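How we get Tania ready for work

Hello! I'm Minttu Kokkonen and I look after a robot called Tania. She lives in a workshop in Clunditz, down the hill from the old Holst sweet factory, and her job is picking things up and putting them in the right place. If you've ever been told to tidy your desk, you already know what Tania does all day. She just doesn't moan as much as I do.

Lots of you wrote in after the June page to ask the same sort of question. What does a robot need doing to it? Does it need oil? Does it get tired? Does it have a bath? So this page is all about looking after Tania and her hands, and I'll try to put in the boring parts as well, as they're most of my job.

First, the morning check

Before I switch anything on, I walk all the way round and look. I keep my own hands in my pockets for this so I don't start fiddling. I'm looking for cables that have slipped off their hooks, screws that have worked their way out, and bits of rubbish on the work table. A crumb sounds like nothing, doesn't it? But if a crumb gets between a robot's fingers, the fingers can't shut properly, and then Tania thinks she is holding something when she isn't. (I eat my toast outside now. I learned that one myself.)

Next come the screws. Machines shiver a bit when they move, too little for you to notice, and all that shivering turns screws round a tiny bit at a time. I have a small key with six sides that fits them all. I go round each gripper, giving every screw a gentle nudge. Gentle is the hard part! If you do a screw up too tightly you can spoil the hole it sits in, and then you need a whole new part, and Kakeck, where our parts come from, is a long way off and the post is slow.

A gripper, by the way, is what we call the hand. It has fingers that come together and move apart, a bit like kitchen tongs or a crab's claw. It doesn't have a thumb, or fingernails, or a ticklish bit in the middle.

Cleaning the fingers

So, yes, she does have a sort of bath. I wipe each finger with a soft cloth that's only a little bit damp. Never dripping! Water and electricity are a dreadful pair. I do the inside of the finger most carefully, where it touches things, and after that I leave it alone to dry while I make my tea.

Greasy fingers are slippery fingers. You can try this at home: pick up a spoon, then put a dab of butter on your fingertips and pick it up again. It wants to slide away, and you have to squeeze much harder. A gripper has the same trouble, only it can't feel the butter.

Showing how it's done

Once everything is clean and tight, we try the hands out, and this is the part I like best. A gripper doesn't have to be on the end of a robot arm. There's a sort that a person can hold and work, one in the left hand and one in the right, and then you do the job yourself using the grippers in place of your fingers. The grippers make a record of how you moved, and the robot can learn from it later on. It's like someone guiding your hand when you were learning to write your name.

It feels very odd the first time. You can see the thing you want, it's right there, and your arms have suddenly got longer and your fingers have turned into two stiff jaws. Thin, flat things are the worst. You have to come at them from the side and get one jaw over and one under, and if you're a tiny bit too high you close on nothing at all.

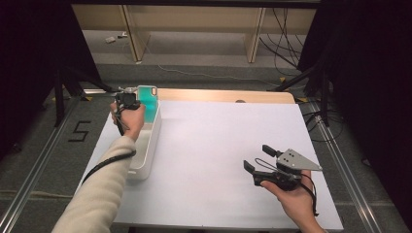
Khadija Chraibi reckons the cable is what catches beginners out, far more than the jaws. Let it run back along your sleeve, she told me, and never let it hang down in front, or sooner or later you'll pick up your own cable and wonder why the job has gone wrong. She also said that whichever hand isn't busy should stay up off the table until it's wanted, and that my elbows stick out like a chicken's. I have been working on the elbows.

She's right about the cables, I must say. A cable is full of very thin wires, and if you bend it sharply in the same place again and again, the wires inside can snap even though the outside looks perfectly fine. That makes a horrid sort of fault to find, as the gripper works, then it doesn't, then it does. When I think a cable is going that way I bend it softly, a little at a time from one end to the other, and watch the light on my test box. If the light blinks, I've found the bad place.

The opening and closing test

Every gripper gets this one. I ask it to open as wide as it can and shut again, 50 times in a row, and I listen. A happy gripper makes the same noise every time. If there's a click or a scrape, I stop it and look for the cause. In June one of them started making a noise like a very small duck, and it was a bit of sticky tape that had got wound round the inside! I was quite sad to take it out.

I write all of it down in a notebook: the day, which gripper, what I heard and what I did. The last line so far says 7/17/26, left gripper, new screw, no duck. I also write down how many times each gripper has closed since I last changed its finger pads. When the number gets to 800, the pads come off and new ones go on, even if the old ones look all right. The right gripper is on 778 as I write this, so I've got 22 to go and I've already put the new pads out on my bench.

Teaching her where things are

After a repair, the hand might not sit exactly where it did before. It may be out by less than the thickness of a coin, but Tania will trust the old place and miss. So I have to show her again. I move her slowly until the tips of the fingers touch a mark I know, and press a button that means "you are here". Then we do the same at another mark. With 2 marks I can check she has got the direction right as well as the place.

Have a go at this one too. Shut your eyes and touch the end of your nose. Easy! Now hold a pencil and try to touch your nose with the blunt end, still with your eyes shut, and go slowly please. You probably missed the first time and did better the next. Your brain had to work out where its new, longer finger ended, and that's what I'm helping Tania with.

Turning her off

At the end of the day I send her arm back to its resting place before the power goes off. If I didn't, the arm might stop halfway and be in the way in the morning. Then I press the big red button, check that it has stayed in, and hang my key on its nail.

And does she get tired? No, but her parts wear out, which is a slow sort of tired I suppose. Motors get hot if they work too hard, so she has rests, and I have mine at the same time with a biscuit, outside.

Next month I want to tell you about sensors and why Tania has such trouble with shiny spoons. If you try the butter test, do write and tell me how it went, and wash your hands before you pick up the pen. Last time I got a letter I could see through.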